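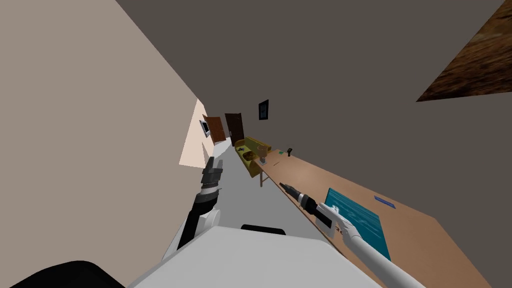 Dirneo シミュレーション評価チーム

検索 キーワードを入力

双腕ロボットのシミュレーション評価について、社内の運用規則を第2版に改めた。差分のうち、外でも使えそうな箇所を順に流す。対象は机上の小物操作、場面は廊下とソファと長机のある室内。実機の安全規格の話は範囲外とする。

まず用語。左右は必ずロボット本体から見た左右で書く。「画面右の腕」という表記は禁止した。カメラの取り付けを変えると意味が変わる書き方は、ログにもレビューコメントにも残さない。第1版では「原則として」と書いていたが、例外を認める理由がなかったので削除。

左腕と右腕の手先は、形状名ではなく構成IDで呼ぶ。「グリッパ」「ハンド」は会話では混ぜてよいが、評価表ではIDのみ。指の本数や外装の色で区別する記述も不可。モデルの外装は更新で変わる。

初期姿勢について。各エピソードは両腕とも定義済みの待機姿勢から始める。待機姿勢は場面ファイルではなくロボット設定側に置く。場面側に書くと、家具を差し替えたときに姿勢まで古い値に戻る事故が起きる。うちで二度やった。

待機姿勢での手先と机面の間隔は最小20 mm。接触判定のマージンを含まない値で測る。測定は初期化直後の1ステップ目ではなく、物理が落ち着いてから行う。落ち着いたとみなす条件は全リンクの速度が閾値未満であること。経過時間で決めない。

閾値の数字は公開しない。ソルバの設定に依存するので、他所でそのまま使っても意味がない。自分の環境で、静止物を置いただけの場面を流して決めるのがよい。

物体配置。机の上に置く物は「操作対象」「障害物」「背景」のいずれかに必ず分類し、場面ファイルに書く。未分類の物が残っている場面は読み込み時にエラーとする。警告では誰も直さなかった。

ソファや床の上の小物も同様に分類する。手が届かないことは背景とする理由にならない。到達範囲はベースの位置で変わり、移動台車を有効にした時点で前提が崩れる。背景に分類した物は、質量を持たせないか固定するかのどちらかを明記する。

第1版では家具を一律に固定物としていた。第2版では固定か可動かを個別に書く。机が固定されていると、腕で押し込んでも何も起きず、過大な接触力が記録に出るだけになる。成功率には影響しないので見落とす。

接触力の扱い。成功判定とは独立に、エピソード中の最大値と、その相手リンク名を記録する。平均値だけの報告は受け付けない。ピークの時刻も残す。時刻がないと動画と突き合わせるときに全編を見直すことになる。

見直しの実例。第1版の期間に回した3729エピソードを新しい規則で再判定し、570エピソードを集計から外した。内訳は公開できる粒度で言うと、未分類物体との接触、初期姿勢の不整合、打ち切り理由の欠落。

外したエピソードは消さない。除外フラグと理由コードを付けて同じ場所に置く。理由コードは自由記述にしない。自由記述欄は別に用意し、そちらは空欄でもよい。

除外の判断は、方策の名前を伏せた状態で行う。どの方策の結果かを知っている人間が境界例を見ると、判断が寄る。ファイル名にも方策名を入れない。ハッシュで引けるようにしておけば足りる。 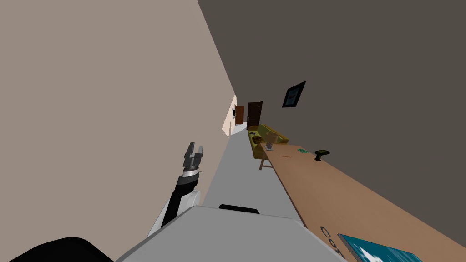
打ち切り条件に移る。時間切れ、関節限界、自己干渉、対象物の落下、オペレータ停止の各コードを使う。同じステップで条件が重なった場合は、優先順位を付けずに全部記録する。第1版は先に検出したものだけを書いていて、検出順が実装の都合で決まっていた。

オペレータ停止は失敗に数えない。ただし率は別に報告する。停止が多い評価は、方策か場面かどちらかに問題がある。成功率の分母から外すだけで終わらせると、表の上では良い結果に見える。

自己干渉の判定は、両腕に加えて胴体上面との組も必ず含める。手先を胴体寄りに引いた姿勢で腕と胴体が重なる例が多い。隣接リンクの除外リストを流用すると、この組まで一緒に外れることがある。リストは差分ではなく全件でレビューに出す。

グリッパの開閉。指令値と実測の開度を両方残す。閉指令を出したことと物を把持したことは別の事象として扱う。把持の判定は両指の接触と、対象物が手先に対して静止していることの両方。片指だけの接触で持ち上がる場合は、摩擦係数を疑う。

開度の単位はメートルで統一した。0から1の正規化値はログに書かない。手先を交換すると、過去の0.5と今の0.5が違う幅になる。変換は表示側でやる。

薄い物、細い物の扱い。ペンや冊子のような物は、見た目のメッシュと衝突形状の差が結果に直接効く。衝突形状を単純化した場合は、その旨と元形状からの最大のずれを物体ファイルに書く。単純化自体は禁止しない。

透明な物は描画設定も評価条件に含める。同じ場面でも描画の反射や屈折を切ると、画像入力の方策にとっては別の課題になる。描画設定のハッシュをエピソードごとに保存する。評価の途中で描画プリセットを変えたものは、比較対象にしない。

壁や扉の質感、照明の向きをランダム化する場合、範囲と乱数シードを両方書く。「ランダム化あり」だけの記載は、書いていないものとして差し戻す。シードは場面用と方策用で分ける。共有すると、場面を一つ足しただけで方策側の挙動が変わる。

カメラ。内部・外部パラメータは各エピソードの先頭に実値で書く。設定ファイルへの参照は不可。参照先が更新されると、過去の画像を説明できなくなる。胴体や腕が映り込む視点は許容するが、後からマスクする場合は元画像も保存する。

評価の再現確認は、別の計算機で別の担当が行う。全件はやらない。抽出は乱数で、シードは評価責任者以外が決める。差が出たときは原因が分かるまで数字を外に出さない。締切があっても同じ。

Stirnenの環境と突き合わせたときは、重力ベクトルの符号ではなく座標軸の上向き定義でつまずいた。場面ファイルに上向き軸を明記する項目はこの後に入れた。既定値は設けない。空欄ならエラー。

Uvolex形式への書き出しは、現時点では理由コードの一部が落ちる。書き出し後のファイルを正本にしないこと。変換スクリプトには、落とした項目の一覧を標準エラーに出すようにした。黙って通る変換が一番困る。

Dimitriouの評価室で使っている点検表も参考にした。項目が短く、はい・いいえで答えられる形になっている点を採用した。うちの旧版は「適切に設定されていること」が並んでいて、点検する側が何を見ればよいか分からなかった。

点検表は評価を始める前に埋める。終わってから埋めた表は無効。日時は手入力せず、提出時に自動で入る。月曜の朝にまとめて埋める運用が続いていたので、そこは仕組みで止めた。

よく来る質問を先に書いておく。小規模な試行にも適用するのか。社内で見るだけの試行には適用しない。数字をチームの外に出す時点で適用。スライドの片隅に載せる場合も「外に出す」に含む。

もう一つ。過去の報告との比較はどうするか。第1版の数字と第2版の数字を同じグラフに並べない。並べる必要があるなら、第1版のエピソードを再判定した値を使い、版を凡例に書く。再判定できないものは載せない。

未解決の点。柔らかい物の扱いは第2版でも決めきれていない。クッションに腕が触れた場合、固定の剛体として近似したままでは接触力の値に意味がない。当面は相手が軟体である旨のフラグを付け、最大値の集計から分けている。

両腕が同時に同じ物に触れる課題の把持判定も未定。各手先で独立に判定すると、受け渡しの途中が「両方把持」になったり「どちらも把持せず」になったりする。案はあるが、境界例の検証が足りない。第3版の議題。

規則の本文は社内向けの記述が多いので、そのままでは出せない。理由コードの一覧と点検表の雛形は、5月中に公開用に直す予定。誤りの指摘は返信でよい。場面ファイルの該当行が付いていると助かる。

返信 2　共有 20

このスレッドを共有

お問い合わせ　利用規約　© Dirneo　ページの先頭へ戻る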